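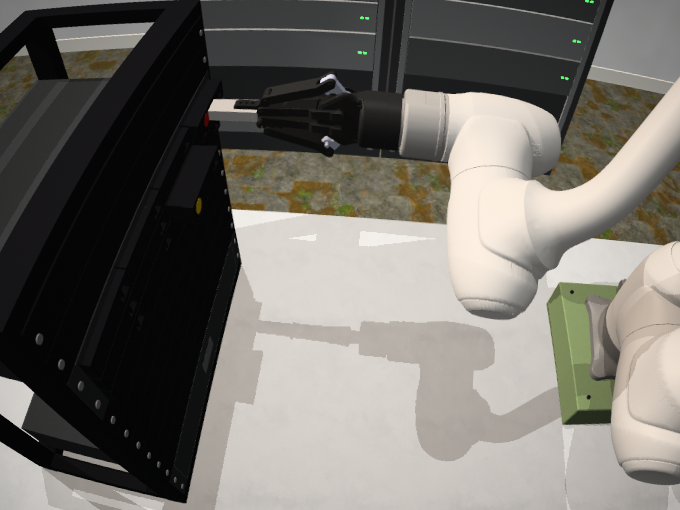
腕型ロボットに作業を教えるとき、いちばん差が出るのは「まっすぐ引く」「まっすぐ押す」という、人間なら考えもしない動きです。わが家の工作室でも、引き出しを開けさせるだけの練習にずいぶん夜を使いました。シミュレーターで遠隔操作の練習をするなら、ラックの前面から横に突き出た細長いバーの端をグリッパーではさむ、こういう課題がちょうどよいと思います。バーの向きと爪の向きがそろっているかどうかが見てすぐ分かりますし、黒いグリッパーの中で指先のパッドだけが白いので、どこではさんでいるのかも目で追いやすいのです。台所の引き出しに進むのは、それからでも遅くありません。

## はさむ前に、肩の力を抜く

操縦する人の姿勢は、びっくりするほど動きに出ます。椅子に浅く腰かけて肘が浮いていると、どうしても手首だけで合わせようとして、はさむ直前に爪が斜めになるんですね。私は肘の下に畳んだタオルを敷いています。古いバスタオルを四つ折りにしたくらいの厚みが具合よく、冬はひざ掛けでも代わりになります。

それから、近づくときは二段階に分けてください。まず少し手前で止まり、高さと向きを合わせる。合ったら、あとは前に出すだけ。手前で止まるひと呼吸を入れておくと、記録した動きをあとで見返すときにも区切りがはっきりして、編集がとても楽です。以前スカルトクームの勉強会でシャラダ・ラオさんに「お茶を注ぐ前に急須を止めるでしょう、あれと同じよ」と言われて、なるほどと膝を打ちました。

## 記録をとるときの小さなコツ

- 一つの作業につき、お手本は12回を目安に。疲れてきたら途中でも切り上げて、翌朝に続きをとります。
- 開始の姿勢は毎回少しだけずらします。いつも同じ場所から始めると、同じ場所からしかできない子に育ちます。
- 失敗した回もすぐには消さず、「失敗」と名前をつけて別のフォルダーへ。持ち直しの動きだけ、あとで役に立つことがあります。
- ファイル名には作業名と操縦した人の頭文字を。うちでは家族の分が混ざって、2月にたいへんな目にあいました。

うちの記録は今のところ2,709本になりました。多いように聞こえるかもしれませんが、最初の1,000本は操縦がぎこちなくて、今ではほとんど使っていません。ですから、これから始める方は本数をあまり気になさらないでくださいね。上手な人のお手本が18本あるほうが、よほど助かります。

## 枠や柱のそばで動かすとき

開口部のある棚や、柱の立った枠の中へ手を入れさせる作業は、正面から見ているだけだと奥行きを読み違えます。私も何度、柱の角に爪をこつんと当てたことか。視点は二つ用意して、一つは手元に寄せ、もう一つは部屋ごと見渡せるくらいに引いておきましょう。

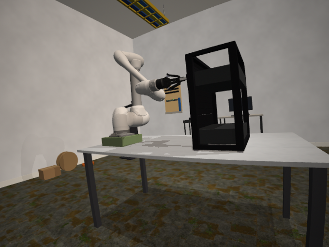

引いた視点のほうは、爪の先よりも肘を見るために使います。先端ばかり気にしていると、肘がいつのまにか高く上がったり、体をひねったような格好になったりして、次の動きに移れなくなるんです。きゅうくつな姿勢になったら無理に続けず、いったん手前に戻してやり直すほうが、結局は早く済みます。

影も案外たよりになります。台の上に落ちる影が見える画面なら、腕を下ろすにつれて影がどう近づいてくるかを覚えておくと、高さの見当がつきやすくなります。画面を明るくしすぎると影が薄れるので、ほどほどに。

## 手で直接教える場合

本物の腕を手で持って導くやり方なら、握る場所は手首の少し後ろ、と決めておきましょう。指先近くを持つと、こちらの手が邪魔になって肝心なところが見えません。袖口の広い服は避け、指輪や腕時計も外してから始めます。非常停止のボタンは、空いているほうの手がすぐ届くところへ。

引き出しを引くときは、最後の少しをゆっくりにします。端まで来て「こつ」と止まる、その手前で力をゆるめるのが、李華さん(ツァオ家のお嫁さんで、私の操縦の先生です)のお手本の美しいところでした。押し戻すときも同じで、最後まで押し込もうとせず、閉まりきる少し前からそっと。引き出しに布巾を一枚入れておくと、中のものが動く音に気を取られずに済みます。

終わったら腕を休めの姿勢に戻し、その日の記録を一本だけ再生してみてください。早送りにせず、お茶でも飲みながら。肘が上がる癖も、止まるのを忘れた回も、そのときによく見えますから、気づいたことは付箋に書いて操作台の横に貼っておきます。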